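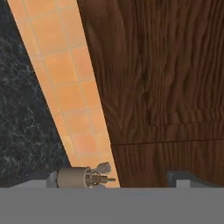
Horkville, April

Planning week in our small shop. We build kitchens, and this year we want to buy one robot arm for sanding and handling doors. I will write down how we do the budget, maybe it is useful for somebody. (English is my third language, please be patient with me.)

First thing: we try everything in simulation before we pay for anything. Dark stone, terracotta floor, reddish wood with strong grain, and the gray gripper at the bottom. The simulation seat from Prosora costs us 263 a month. I was against it. Now I am for it.

My partner Dulce Ochoa asked why we need the nice textures. I told her that the wrist camera must find the edge of a wooden panel next to a dark stone, and in our kitchens these two meet all the time. On a plain white box every camera looks good.

Now the budget. The arm itself is the easy line, because the seller tells you the price. The difficult lines are the ones which he does not tell you: the stand, the cable for the wrist, the spare fingers, the dust cover, the electrician.

For spare fingers we put 300. Geddes sells them in pairs only, so please check this before you make your table. I had to correct mine twice.

For the stand we put 600. Karholm offered a cheaper one, but it has no holes for bolts and our floor is not level.

A question to people who already did this: do you pay for the service contract in the first year? We have an offer for 3 years and I find it long. The warranty covers the first one anyway, if I read it correctly.

Baltazar Ponce wrote to me that I forgot training hours. He is right. Two of us will be away from the bench for some days and this is also money. I added a line for it, still without a number.

Also I moved the vacuum table to next year. It hurts a little, but the doors can be clamped, we do it already by hand.

On Wednesday we sit with the bank. If they say yes to the arm, I will post the complete table here, with the mistakes also.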